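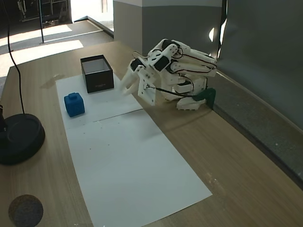 Leen Nasrallah told us, when we first talked through the tables, that the paper deserved more attention than anything standing on it. A sheet laid flat on a table, she said, changes what people feel free to put down there. We had been treating paper as a kind of background in our notes, and her remark sent us back through all of them. It also gave us what we now think is the most enjoyable result of the study.

**Figure 5.** Open black box on a long white sheet, with a blue foam cube beside it. Light wooden tabletop.

### 5.2 Paper as ground

We visited 17 tables in the Katside building, all of them used for small handwork of one sort or another. On 13 of them, a sheet of paper was spread over part of the surface at the time of our visit. We had expected people to say that the paper was there to protect the wood, and several did. But when we asked what would happen if the sheet were taken away, the answers went somewhere much more interesting! People talked about losing their place. One participant at the Trumwood bench said she would still have all her things but would "have to start looking for them again."

The word we settled on for this is *ground*. A sheet works as ground when its edges mark off a region in which objects count as being in use. The paper in Figure 5 lies at an angle to the eye and takes up only part of the tabletop, and this is typical of our set. Few sheets were squared to the table. Sibel Taşdemir's reading, which we find very convincing, is that a slanted sheet stands out from the table's own edges and so is easier to read as a separate place.

Creases and specks belong in this account too. We noted them at first as signs of wear, and planned to leave them out of the analysis. Participants kept bringing them up. A fold gave one person a line to work up to. Another had kept the same sheet for so long that she knew it by its marks, and turned down the fresh one we offered her (politely, but there was no doubt about it). We would love to see someone follow a single sheet over a whole season.

### 5.3 Open boxes

Small boxes were the objects most often found on or next to the paper, and they were usually open. This held even where the owner described the box as storage. A closed box, in the terms our participants used, was "away," while an open one was "out," and the same box could pass between the two many times in an afternoon without being moved at all. Wong's idea of the half-stored object fits these cases beautifully, though it was worked out for kitchens, where lids do a different job.

A pale interior seems to help. The box in Figure 5 is black outside and white inside, so the opening is easy to pick out against the dark walls, and two participants with similar boxes said they could check theirs from the far side of the room. We didn't test this, and it would make a lovely small experiment.

Soft blocks and cubes were harder to place in our scheme. Mernier would class them as tools at rest, and for foam used as padding that may be right. Some of our participants, though, had no particular task in mind for theirs and simply liked having a soft thing near a hard one. We coded these as *companions*, a label that began as a joke on a Thursday and stayed, and they are taken up again in Section 6 together with lamps.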